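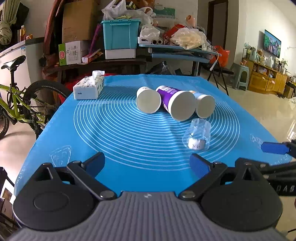

Vol. 3, p. 277

**4.2 What the hand-held demonstrations show**

Earlier work in this series treats hand-held grippers as a cheap substitute for remote control. We are less sure. The demonstrator holds the tool, sees the whole room and feels the cup give under the pads. The robot that later learns from the recording gets none of the touch and only part of the view. Makhubela reports 2,000 demonstrations collected this way, but the paper doesn't say how many were thrown out, and its success rates come from bare tables.

Our own tabletop task was set up in a lived-in room, with white containers lying on a blue silicone mat (Figure 23). The concentric circles printed on the mat tempt one to treat it as a measured workspace. We did not, as no position was logged against them. Claims of "repeatable placement" in the Grikell trials rest on similar mats and should be read with care. 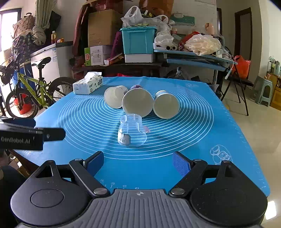

*Figure 23. Hand-held gripper, jaws open, with cups and a labeled glass jar on the mat.*

Lizelle Visser has argued that clutter behind the table makes a policy sturdier. That may be so, but neither her data nor ours can separate clutter from plain variety in the objects. Remote control has faults of its own: the Dunora operators were slow, and they paused often before closing the jaws. Those pauses at least belong to the robot's own motion. We would not rank one method over the other until both are run on the same task with the same discard rule.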